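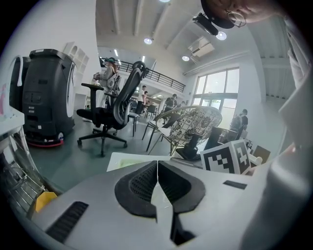 Plorero hand gripper, fingers closed. Marker cube behind the right finger, service robot on the left.

# Plorero hand gripper

The Plorero is a gripper you hold and work yourself. Your staff use it to do a job the way they normally do it, and the recording is used to teach a robot arm the same job. It was made for packing rooms, stores and small workshops where the people who know the work have never written a line of code and don't want to.

## What it is

- Light grey body with two black padded fingers
- Mesh inner face on each finger, set in a thick rubbery rim
- Vent slot in the body (keep it clear of tape and labels)
- Opening between fingers: 69 mm
- Working time on one charge: 2 hours
- Left or right hand

The fingers are the same shape and size as those on the Pratberg arm, so a grip that holds in your hand can be tried on the arm without changing parts. Other arms need the Oma adapter plate, sold separately.

## What changes for your staff

Teaching takes people off the line. Most sites put two people on it at a time, one holding the gripper and one setting out the goods, and swap them when the battery is changed. A simple pick and place job usually needs 1000 recorded goes before the arm is let loose on real stock. That is a dull few shifts and it should be planned for. It is tiring on the wrist as well, so don't give it all to one person.

Once the arm is running, someone still has to fill the trays, clear jams and deal with whatever the arm refuses. At Khasawneh, where the first units went in, the packers kept those jobs and gave up the repeated lifting. They also took on checking the arm's work at the end of each run. The rota had to be rewritten and two break times moved, because the arm needs a person within call.

Atieno Nyaga runs the packing room there:

"I asked for the packers to do the recording and not an outside firm. They know which boxes split. It was slower to start and there were arguments about whose way was right. We had to settle on one way of turning the box over, which we had put off for years. I would have liked more warning about how long it takes."

Talk to your staff before you order. They will want to know who sees the recordings, how long they are kept and whether they will be used to judge anyone's speed. Settle this in writing. The software can store sessions without names, and this is how it is set when it arrives.

## Setting up

1. Charge the gripper fully.
2. Place the marker cube on a flat surface near the work, with at least two printed faces in view.
3. Open and close the fingers a few times to set the zero point.
4. Record a short trial and play it back before starting properly.

Don't move the cube partway through a session. If it gets knocked, stop and start a new one.

## In the box

Gripper, marker cube, charger, spare finger pads, printed guide.

Finger pads wear and can be ordered in pairs. The next batch of grippers ships in October. For prices, or to borrow a unit for a trial, write to the Plorero sales desk and say what you want to pick up, with sizes and weights if you have them.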